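Clorkcombe Cruise Calls: Frequently Asked Questions for Passengers

Last reviewed: January

These answers cover ship calls at Clorkcombe during the regular season. They apply to passengers arriving for the day and to passengers joining or leaving a ship here. Ferry passengers for Dremus should use the separate ferry page.

Arriving

Where do ships dock?

Ships of suitable length and draft use Tkachuk Quay, on the east side of the inner harbor. The quay has one berth with a usable length of 1,000 feet. Longer ships anchor in Nirngate Roads and run tenders to the Custom Steps. The assignment is made by the harbor office and is shown on the daily berth list.

Can the berth change after the list is published?

Yes. Wind from the southwest is the usual cause. Above the port's wind limit the quay is closed to large ships, and the call is moved to the anchorage or canceled. The decision is made jointly by the ship's master and the duty pilot. The harbor office does not notify passengers directly. Check the ship's daily program or the notice board at the foot of the gangway.

How far is the town center from the quay?

The distance is 1,472 yards from the terminal gate to Market Cross, measured along the marked walking route. The route is level as far as the fish dock, then climbs on cobbles for the last part. Passengers who have trouble with cobbles should take the shuttle, which uses the ring road and stops at the library.

And from the Custom Steps?

The Custom Steps are in the town itself. Market Cross is at the top of Steps Lane. There is a handrail on the left side going up. The step-free way is by Cooper Street, which is longer and joins the lane behind the church.

How long does tendering take?

Allow 25 minutes from boarding the tender to landing. Waiting time on the ship is extra and depends on how many people want to go ashore at once. Most ships issue numbered tender tickets in a lounge. Passengers on ship-run tours normally go first.

Are the tenders accessible?

Partly. The landing pontoon has a ramp, and its slope changes with the tide. Near low water it is steep, and powered wheelchairs and scooters are not accepted on it. Manual chairs are carried if the user can step over the tender's sill. The final decision is the ship's. At the quay, access is by gangway with no step at the shore end.

Is there a shuttle bus?

There is a shuttle on all quay calls. It runs from the terminal gate to the library stop and back. The first bus leaves when the ship is cleared, and the last bus back leaves the library one hour before the published all-aboard time. The shuttle does not run on tender calls. Some cruise lines pay for the shuttle and some do not. If yours does not, buy a day ticket from the driver. Cards are accepted.

Are there taxis?

The taxi rank is outside the gate, on the right. Taxis may not enter the secure area except to collect a passenger with a mobility permit, arranged in advance through the ship. Fares within town are metered. Fares to Nirngate Point and the abbey ruins are fixed and are posted at the rank. Up to 7 passengers can be carried in the larger vehicles. Ask for one when you book, as few of them work from the rank.

Documents and clearance

Do I need my passport ashore?

Day passengers need their ship card and one form of photo identification. A driver's license is acceptable. The gate staff check both on the way back in. If your ship has collected passports at the start of the cruise, it has already made arrangements with the border office and you do not need to ask for yours back.

I am joining or leaving the ship in Clorkcombe. What is different?

You need your passport, your cruise ticket or boarding pass, and any visa required for the next country on the route. Joining passengers should go to the terminal building, not the gangway. Baggage tags must be filled in before you reach the drop point.

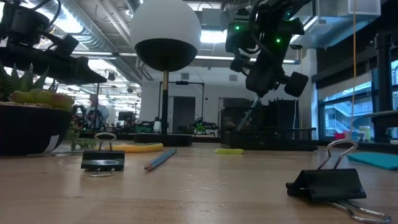 Tags are printed by the cruise line, and the terminal does not keep blanks for every company. If yours has come off in transit, the drop point will issue a plain card tag. Write the ship's name, your surname and your cabin number on it in capital letters, and put the same details on a slip of paper inside the bag. Bags with no readable tag are held at the desk until the owner identifies them.

What time does check-in open?

Check-in opens at noon for most sailings and closes 90 minutes before departure. Your cruise line may give you a time slot within that period. The terminal doors open at 10:30 a.m. for baggage drop only. There is seating inside for people who arrive early, but no food service until check-in opens.

Can I leave the ship with my own bags?

If the cruise line allows it, yes. This is called self-assist or walk-off. You must be able to carry everything yourself in one trip. Porters are not available for walk-off passengers, and baggage carts are kept on the landward side of customs.

What can I not bring ashore?

Fresh fruit, meat, dairy products, cut flowers and live plants. Sealed snacks are allowed. Bins are placed at the foot of the gangway. The rule covers items taken from the ship's buffet, which account for most of what is handed over.

Time in port

How long do ships stay?

A normal call is eight hours from first line to last line. The time available to you is shorter. Subtract clearance at the start and the all-aboard margin at the end, which most lines set at 30 minutes for quay calls and longer for tender calls. Ship's time and local time are not always the same. The clock on the terminal shows local time.

What can be seen in half a day?

Three places are practical without a tour: the town walls, the rope museum and the lower harbor. The walls are open at all hours and free of charge. The rope museum opens at 10 a.m. and the last entry is at 4 p.m. The path around the lower harbor floods at spring tides, and a chain is put across it at those times.

Can I reach the abbey ruins on my own?

Yes, by the 3 bus from the library stop. The ride takes 40 minutes each way, and the service is hourly. On a short call this leaves little time at the site. If you miss a bus back, the next one may not connect with the last shuttle. The ship does not wait for passengers who are traveling independently.

Are the island's gardens open to visitors?

The Dremus gardens are reached by ferry and are open in summer only. The ferry takes longer than it looks on the map. The harbor office does not recommend it on calls of less than eight hours.

Who leads the official town walk?

The walk is led by licensed guides. The guides this season are Omid Rostami, Marichka Tkachuk and Zakhar Hladun. Groups meet inside the terminal on quay calls and at the top of the Custom Steps on tender calls. Places can be booked at the information desk or through the ship. The walk lasts 90 minutes and includes two short climbs. It goes ahead in rain and is canceled in high wind.

Is the quay named after the guide?

No. It is named after the engineer who rebuilt it. The surname is common in the town.

Services

Is there Wi-Fi in the terminal?

Yes, free, with no password. The signal does not reach the berth. Speeds are low in the hour after a large ship is cleared.

Where can I change money?

There is no exchange counter in the terminal. There is a cash machine by the gate and a bank on Market Cross. Most shops in town accept cards. The public toilets at the fish dock take coins only.

Can I leave a bag for the day?

The left-baggage counter is open on days when passengers are joining or leaving a ship. It is closed on transit calls. Bags are X-rayed before they are accepted. Each bag must be collected on the same day.

What happens to lost property?

Items found in the terminal or on the shuttle are logged by Ustyna Mykhailiuk at the information desk and kept for three months. Items found on board are the ship's responsibility, even if the ship has sailed. To report a loss, give the name of the ship, the place where you last had the item, and a return address. Postage is charged to the owner. Passports and bank cards are passed to the police station on Cooper Street at the end of each call.

Is medical help available?

A first aid room is staffed whenever a ship is alongside. On tender calls the nearest help is the clinic on Cooper Street, which closes at 6 p.m. Passengers landed by a ship for hospital treatment are looked after by the port agent, who also deals with their baggage and onward travel.

Who do I contact about access needs?

Write to the passenger services manager, Ustyna Hutsuliak, at the harbor office. Give the ship's name, the month of the call and whether you use a chair or scooter. Requests for help at the gangway must go through the cruise line, as the gangway is ship's equipment.

Can friends come to the quay to see me off?

Visitors are not admitted to the secure area. The public viewing platform is at the north end of the fish dock. Parking there is limited to one hour.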